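Kadico Two-Hand Teaching Station

Item status: in stock. Built to order for left-handed operators, allow 7 extra working days.

The Kadico station lets one person show a two-handed task to a humanoid upper body and save every attempt as a training record. The operator wears a pair of sensing gloves and a headset. The robot's arms and hands follow the operator's arms and hands, and the headset shows the view from the robot's head camera. No code is written during a session.

It is made by Moddale for labs, small manufacturers and food handling developers who already own a compatible upper body with five-finger hands. The robot is not included.

What comes in the case

Two sensing gloves, sizes S to XL (state size when ordering)
Headset with washable face pad
Base unit with power supply
Foot pedal, two-position
Network cable, 5 m
Calibration card
License for Pandano recording software, one seat

How a session runs

Put the gloves on first, then the headset. Hold both hands flat and parallel with the palms facing each other, and press the pedal once. The robot moves slowly to the same pose. When both arms have stopped, the status light on the base unit turns green and the link is live.

Press the pedal again to start an attempt and again to end it. Pandano asks for a keep or discard after each one. Discarded attempts stay in a separate folder until you clear it, so a wrong press can be undone.

If the operator's hands move faster than the speed limit you have set, the robot stops and holds its position. Return to the starting pose to pick up the link again – there is no need to recalibrate.

A second person can watch the head view on an ordinary monitor and add labels as the attempts come in. We recommend this for long sessions.

Specifications

Finger sensing: all five fingers, bend and spread
Storage on base unit: 300 attempts at default settings
Glove battery: 165 minutes per charge
Glove weight: 96 g each, size M
Pedal: wired
Video: head camera standard, wrist cameras supported
Export: joint positions, hand positions and video on one shared clock

Soft and light objects

Food is a common first project for our customers and a hard one. The gloves do not push back against your fingers, so the operator judges grip by eye. Set the grip limit low in Pandano before working with dough, fruit or bread, and raise it in small steps. For anything served on a plate, decide early if the task is to move the plate or the food on it, and keep the two kinds of attempt in separate sets.

The starting pose is stored with each set. A plate task can begin with one open hand on either side, palms in, as seen from the head camera with a steamed bun on a pink plate.

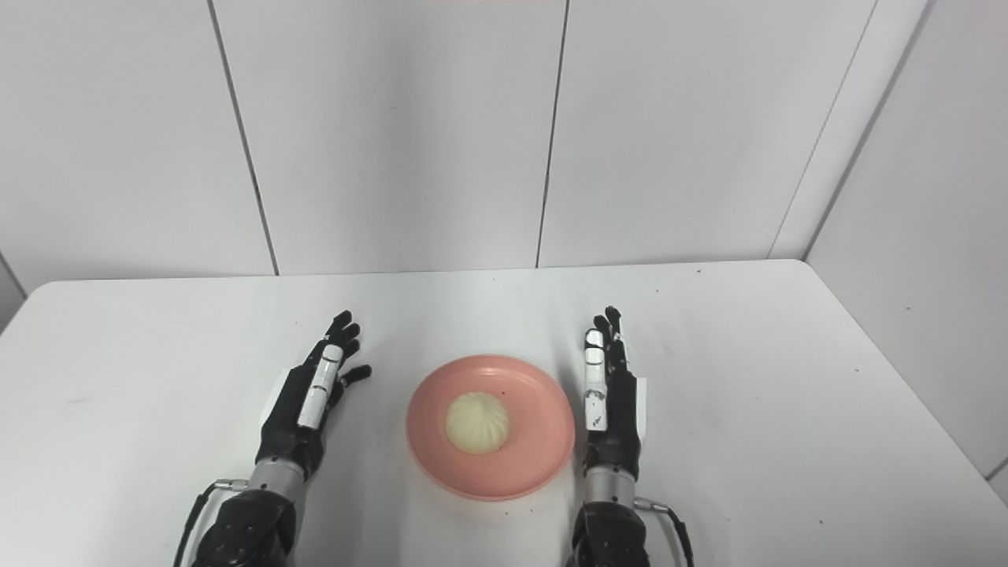 Degefa wrote to us in April that the low grip setting made the biggest difference with soft food, and that new operators there now spend their first hour on it before they save anything. They would still like the limit to be adjustable from the pedal. At present it can only be changed in the software.

Care and spare parts

Wipe the gloves with a damp cloth and dry them flat. Do not machine wash. Face pads, glove liners and pedals are sold separately. Liners should be changed between operators.

Warranty is one year on the base unit and headset, six months on gloves.

Page updated 24 May 2026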